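Mon 19 January
Toy bins, wear and cleaning
M. Quezada, bench 6

Purpose of the day: settle the cleaning routine for the two gray bins and decide whether the front one needs relining. Kosmas Tzanetos wants an answer before the Ivach order goes out, and the order closes this week.

Bins

Both are the Skultine pattern, open top, walls sloping in to the floor. The rear one stays as the reference and has had far less use. It has not been washed since it was unpacked. The front one has done all the sorting work and the floor is worn across most of its area. Wall coating is the larger concern. On the far inner wall it has rubbed through in one broad patch, which now shows as a bluish-gray smear against the off-white. Scuffs and scratches elsewhere on the same wall.

Wiped a corner of the smear with a damp cloth, then with diluted washing-up liquid. No change with either. I take it as loss of coating and not as dirt, so further scrubbing is pointless and will probably widen it. Iraís Valdovinos tried the abrasive pad on an offcut last week and took the coating straight off. The pad is now in the drawer marked metal only. Please leave it there.

Small whitish specks in the rear bin, low on the far side, in two clusters. Not identified. Leave them until Iraís has taken a tape lift.

Contents

Mixed set in the front bin for the afternoon: eggplant, long blue block with four studs, the small gray soft toy, the blue plastic toy with the pegs, baby doll. The set was picked for variety of surface. Glossy and curved, hard and square, soft, hard with projections, and clothed. The round white disc goes in with the doll.

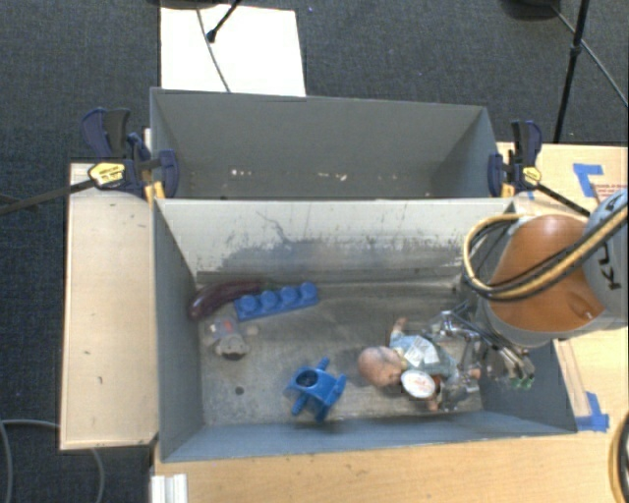
Cleaning, by item

Eggplant: wipe with damp cloth, dry at once. Water marks show badly on the dark purple. No solvent.

Blue block: warm water and washing-up liquid, small brush between the studs. Shake out and stand stud side down on the rack.

Gray soft toy: surface clean only. Brittany Friesen put one of the Cortés soft toys through a 40-degree wash and the filling went to one end. Lint roller first, then a barely damp cloth.

Blue plastic toy: same as the block, with a cotton bud for the round opening. Drain with the opening downwards for 80 minutes before it goes back in a bin.

Doll: head and limbs wiped, outfit left on. The pale patch on the front is printed and I would rather not test how well the print holds. Disc wiped separately and dried before the two are put together again.

Relining

Offcut of 27 mm foam tried on the slope of the wall. Too thick, and it takes up floor space we need. The thin sheet from Ondon lies flatter but lifts at the corners. Maricruz Ibarra suggests lining the far wall only and leaving the floor bare. Agreed in principle. Floor wear is cosmetic at this stage.

To do

Order 14 sheets of the thin liner (MI).
Tape lift from rear bin (IV).
Second small brush, softer than the present one (MQ).
Tell Kosmas no new bins on the Ivach order. Liner only.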